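Lunch packers wanted (part-time, term time)
Flondley, mornings

Dretier packs school lunches. We have done it for 11 years, from a rented kitchen behind the old bowling club, and we need two more people who can tell a sandwich from a doorstop.

The work is this. You turn up at 5.40 am, tie your hair back, wash your hands, and fill steel lunch containers until they are all full. Then you put lids on them. The containers have a divider down the middle, and the divider is there because a seven-year-old will not eat a carrot that has touched a noodle. You will come to respect the divider. Wet things go on one side, dry things on the other, and yoghurt goes in neither, after what happened in May.

Vans leave at 8.15. Once they've gone there is an hour of wiping down, a cup of tea that is better than it needs to be, and you are home by half past ten wondering what to do with the rest of your day.

What we pay: $27 an hour plus super, and a lunch. It comes in a steel container. You may mix the compartments if you like, you are an adult.

What we'd like from you:
Steady hands and reasonable eyesight
A food handling certificate, or a willingness to sit through the course (we pay)
A Working With Children Check, as some mornings you'll help with the drop-offs
Being on your feet for the whole shift without composing a speech about it
No strong feelings about the radio, which belongs to Oksana

Experience is welcome but we've had some disappointing chefs. Garnish is not required. One applicant last year wanted to talk about plating, and we wished him well.

The trial shift is paid. You'll pack 40 lunches at your own pace while somebody pretends not to watch.

To apply, write a few lines to Oksana Zhuravel, Dretier, PO Box 2597, Flondley, or drop a note through the kitchen door before 11 am. Tell us which mornings you can do and what you took to school for lunch. A résumé is fine, but keep it to one page, she reads them standing up.

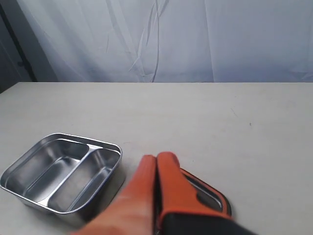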